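Setting out the mat for a two-arm tidy-up job

Once both arms are bolted down and talking to the computer, it is very tempting to throw a toy in front of them and see what happens. I did just that on my first evening at the Odton workshop, and spent the rest of it untangling a cable, so do let me save you the bother.

Start with the mat. Choose a plain matt one, as shiny cloth throws back the lights and muddles the camera. Smooth it from the middle outwards and clamp the edge nearest you. A small wrinkle at the clamp does no harm – mine has always had one – but keep the middle flat.

Next, park the arms. Bring each gripper out to its own side, fingers facing inwards, and save that as the home pose. Check that the cable has enough slack for the wrist to turn fully both ways. I run this 3 times at low speed before I trust it.

Now put out the bin and the toy. Leave a good clear stretch of mat between them, so that neither arm has to fold itself up to reach. Rigoberto Guzmán, who talked me through my first build, likes a soft toy to begin with, and I quite agree – it forgives a clumsy grip.

Lastly, run the pick at quarter speed with your hand by the stop button, and move the toy a little after each go.

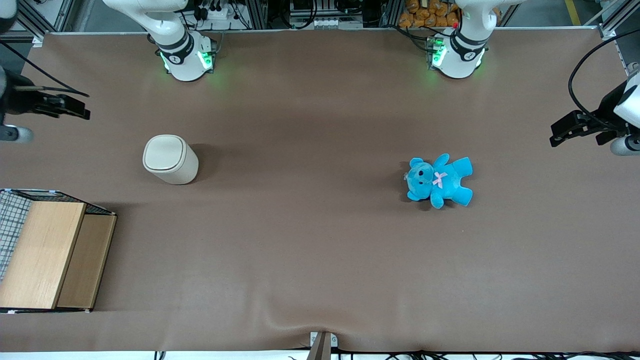 Should the lid be on the bin while I set the home pose?

Either will do, but take it off before the first pick, or the arm will try to put the toy down on top of it.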